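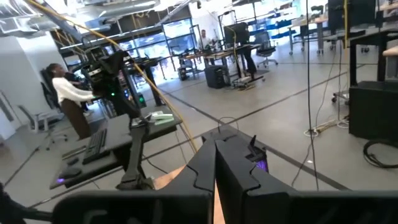 Sheena MacKinnon objected, in her written comments on the first draft, that a dark desk is tiring to work at only when the page on it is bright, and that our questionnaire never asked people what they were reading. The point is a fair one. We therefore returned to the 32 rooms in November and repeated the survey with two added items, one on reading material and one on screen use.

The results of the second round differ from the first in one respect. Occupants who worked mainly from printed pages reported more eye strain at black or near-black surfaces than at pale ones, as expected. Occupants who worked mainly at a screen reported no such difference. In the first round these two groups had been pooled, and the effect of surface tone appeared weaker than it was for print readers and stronger than it was for everyone else.

Lighting levels were measured at desk height in the morning and again at 4 p.m., with blinds left as the occupants had set them. The median reading across all rooms was 575 lux. In the Galbraith building, where the ceiling fixtures are older, readings fell below the median in most rooms — though complaints there were no more common than elsewhere. Halliday and Aitken reached a similar finding in their earlier work on reading rooms, and suggested that people adjust to steady light of almost any level more easily than to strong contrast within reach of the hands.

Contrast of that kind is not limited to paper on a dark desk. A pale work surface with a dark border, or with dark equipment standing on it, places light and dark areas side by side in the same way (Figure 3). Print readers rated mixed surfaces between the all-pale and all-dark types. The spread of their answers was wide, and we do not treat the ordering as settled.

Surface finish was recorded as matte, satin, or gloss by one rater, Eun-ji Do, and checked by a second for a subset of rooms. The raters disagreed mostly on satin. We combined satin with matte for the analysis, and the combined category is used in all tables. Age was entered as a covariate, with respondents over 60 grouped together. Of the roughly 200 forms returned, those with no answer to the reading item were left out of the comparison by task but kept in the room averages.

**Figure 3.** Mixed-tone work surface: light wooden tabletop with black rails and dark equipment.

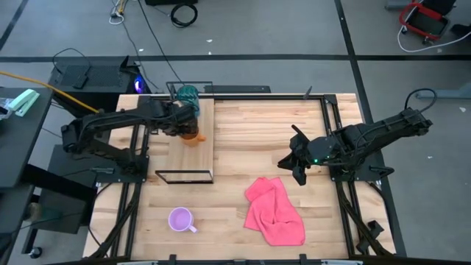 ## 4.3 Limits of the Survey

Tone was coded by eye from a printed scale, and no reflectance meter was used. Seating position relative to the window was not recorded in the first round, so the two rounds cannot be compared on glare.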